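About Plumholm Equipment Advisory

Last updated: February

Plumholm helps small workshops, labs and schools decide which robots to buy. Fairly often it helps them decide to buy a shelf. We are paid the same either way, and our clients have learned to enjoy this about us.

The business began when Tamsin Lindgren was still in charge of purchasing at Alcantara, a packaging outfit that had just signed for an automated sorting line it had nowhere to put. The line came with a maintenance plan, a training plan and a very nice binder. It did not come with a power supply that matched the building. Tamsin spent the better part of a year getting it running, then left to do the same thing for other people, preferably before they signed.

There are four of us now. Two came from purchasing, one fixed conveyors for a living, and one used to sell robots and would like that taken as a public apology.

What we do is simple enough to put on a page. You tell us the job you want done and what you can spend. We come and watch the job, for longer than you expected us to. Then we write you a budget that includes the things quotes tend to leave in the small print: mounts, spare pads, floor space, insurance, the days when the thing is sitting in a box waiting for a cable. If the numbers still work, we help you choose. If they don't, you get the same report with a shorter ending.

A lot of our work lately is with groups who handle small, awkward things. Arms that will happily stack crates all day go to pieces over a bracelet. For those clients we usually suggest starting with hand-held grippers, spending time on the actual objects, and leaving the big purchase until the next budget. It is a dull recommendation and it has saved people a good deal of money.

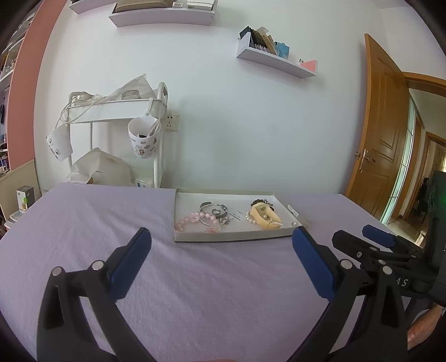

Hand-held grippers and a tray of bracelets and a clip-like accessory.

Our planning method is called Priltasik, after a word one of us misread on a shipping label. It is a spreadsheet. It has 40 rows, each one a cost that somebody we know forgot at least once, and row 31 is just the word "doors." Measure yours before you order anything on a pallet.

Nududeo is the other thing we run, a small loan pool of used equipment. Members borrow a piece for a few weeks, find out whether they like living with it, and give it back with the screws. It has roughly 400 items in it, counting fingertips and chargers. Please label the chargers.

We don't take commission from manufacturers, and we don't do forecasts about the future of work. We will read a service contract aloud in your kitchen if that helps. First conversations are free and tend to run long. Bring the quote you've been given, the floor plan if you have one, and whoever is going to be cleaning the machine, as they generally ask the best questions.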